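Learning from Demonstration, handout for session 6
Getting the task out of your hands and into the machine

Last time we dealt with recording by remote control, where you drive the arm and the arm does the work, slowly, while you mutter. This time the human does the job with bare hands and the cameras take notes. It is quicker, cheaper and far kinder to the furniture. The bill arrives later, when you try to turn ten clever fingers into something a robot can copy.

Our running task is tidying pens into a holder. You have all done it since infancy, so you will be bad at explaining it.
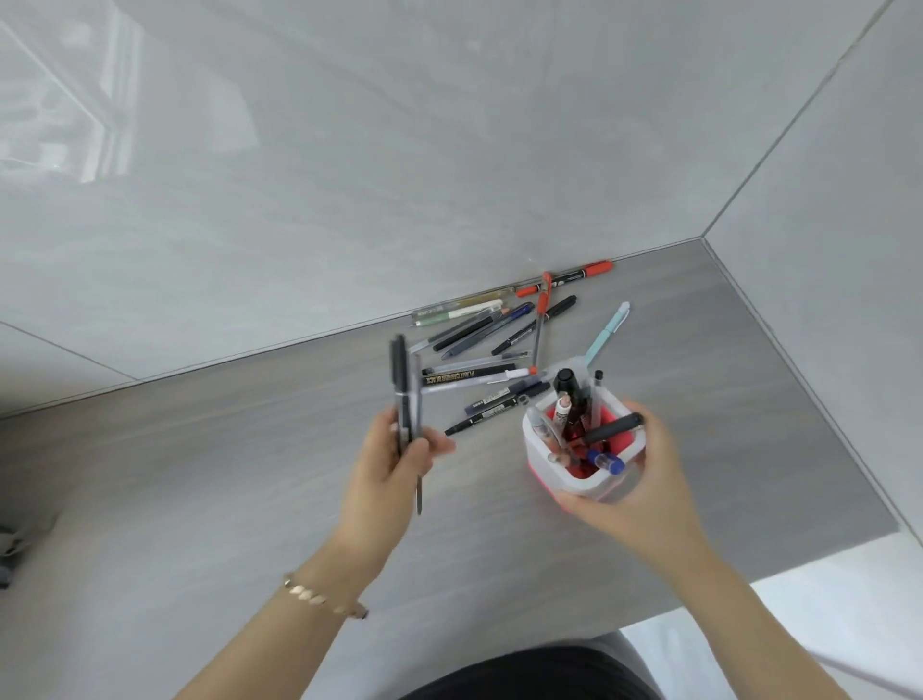
Fig. 1. Pen tidying by hand: a bundle in the left, the holder in the right.

Look at the division of labour. One hand has become a storage shelf while the other holds the container and slides a marker into it. If your target robot has two parallel grippers, it can't do both of those things with the same grace, and a policy trained on this will try anyway. Decide before you record whether bundling is allowed. Write the decision down. Last year's Odellow group decided halfway through, and so had two half datasets that disagreed with each other.

Some working rules for the lab:

Record 40 episodes per pair, and scatter the pens afresh each time. Your idea of a random heap will be suspiciously tidy by episode 9.

Keep the holder moving between starting positions. A policy will happily learn where the holder lives and ignore the thing itself.

Leave the fumbles in, provided you recover from them. Label any you don't.

Compare hand roles across your episodes as well. People swap without noticing – pick with the right, hold with the left, then the other way about – and the model is left to average the two, which is how you get a robot that reaches for everything with nothing.

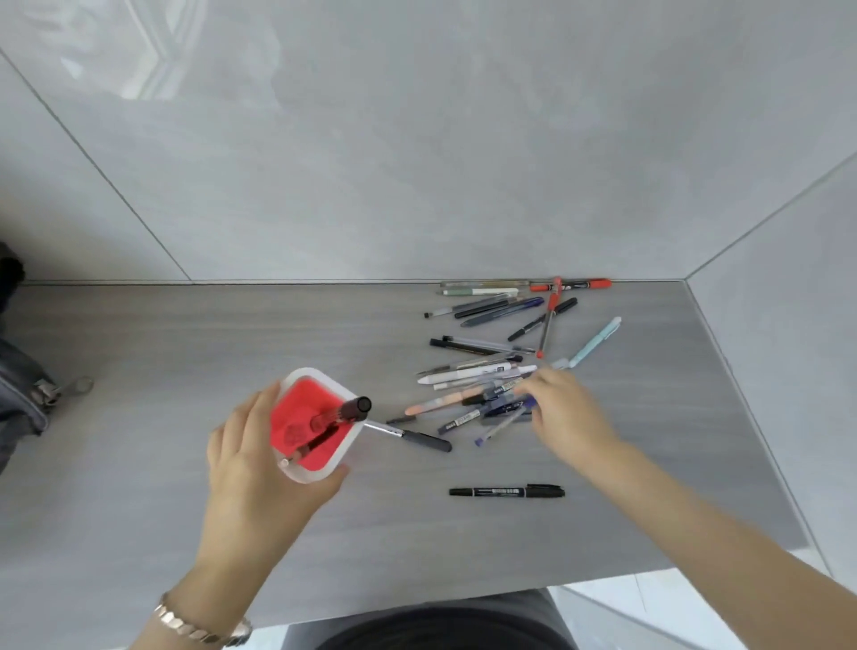
Salma Metwally objected at this point in the April session that forcing one hand to do all the picking makes people stiff, and that stiff demonstrations are worse than mixed ones. She would rather let them swap and label it afterwards.

She may well be right, and the labelling rota is open. For the coursework, either choice earns full marks if you defend it with your own episodes. Crescencio Olvera has the Sikix export script; ask before 8 in the evening.

Reading for next time: the Baloch notes on retargeting, sections 8 and 9. Skip the appendix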